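By a staff writer
9/13/26

The test lab at Jaltesholm has spent the winter putting two grippers through kitchen work. One is the Culel, which the group has used for years. The other is the Vakulenko, a newer design with slimmer finger options. The engineer who runs the comparison asked not to be named, as the report isn't finished.

"We started in March with blocks and cups, and both did fine," she said. "You don't learn much from a block. So we went to food."

The food is steamed buns, moved between an electric steamer and a plate. The buns are soft, they mark easily, and the wall of the steamer leaves little room for fingers. The glass lid is a separate job for the left arm.

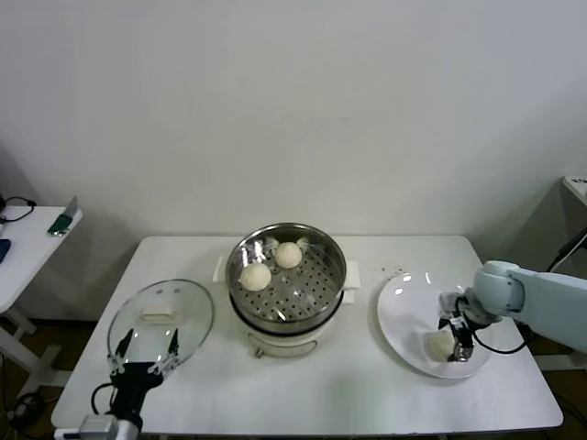
What the lid taught them

The lid gave more trouble than the buns, she said. Glass with a thin metal rim needs a firm hold, and a firm hold is the wrong setting for everything else on the table.

"We had one force value for the whole routine at first. That was lazy. Now the controller, a Gunine, switches values between the lid and the buns, and we log each switch."

The log holds 2,142 grasps so far. Of those, 485 were on the lid. She would not give a success rate for either gripper until the last batch is checked, but said the gap was smaller than she had expected.

Camera placement got its own trial. With a sensor at the wrist, the arm has a close view when it goes down into the pot, but steam can fog the lens. The group ran 182 grasps with the wrist view turned off and relied on the head camera. Reaching between two buns was the hardest part of that batch. 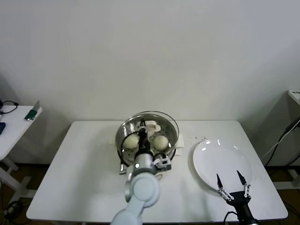

The left gripper reaches into the steamer between two buns.

Asked which gripper she would buy, she said it depended on who was cleaning it. "The fingers come off the Vakulenko in a minute. With the Culel you need a hex key and some patience."

The next batch is 111 grasps with a smaller steamer.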